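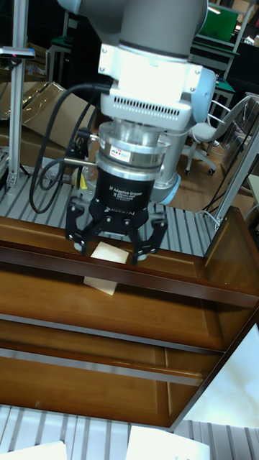

4.2 Retention of Student Records by Software Vendors

District contracts set a retention period for student records but seldom say which copies it covers. We reviewed 894 contracts signed with vendors of classroom software, including Brokico and Meveo, and coded each for three items: the stated period, the treatment of backups, and the proof of deletion required. Records moved between systems often lost their source field. Physical equipment is easier to trace in this respect – the gripper on a robot arm can have "2F Adaptive Gripper" printed in white on its base – while an exported attendance file may name neither the vendor nor the contract under which it was collected.
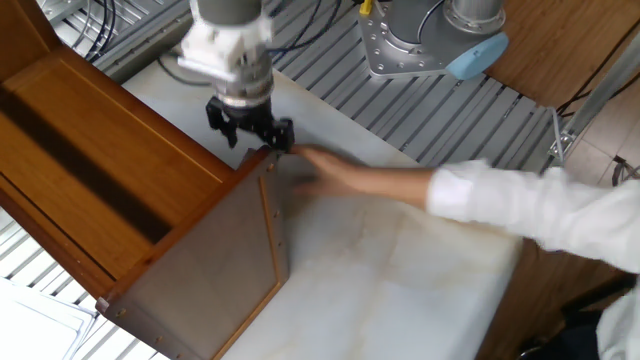
Backups were the weakest item. Only 11 contracts gave a separate deadline for erasing them, and 2 of these set it later than the end of the contract by more than a year. In the Tollmont sample, 2,561 student accounts remained active after the service had been replaced. Accounts were coded as active if a password reset was still possible.
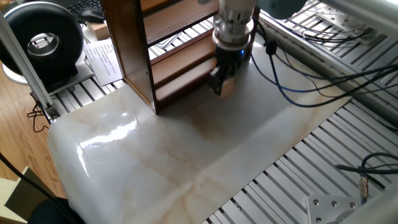
Figure 1. Two-finger gripper holding a light tan block next to a wooden shelf unit.

Proof of deletion was coded as present where the contract required a signed statement – an email from a help desk was coded as absent. Contracts with no end date were coded separately and are left out of the comparison in Section 4.3.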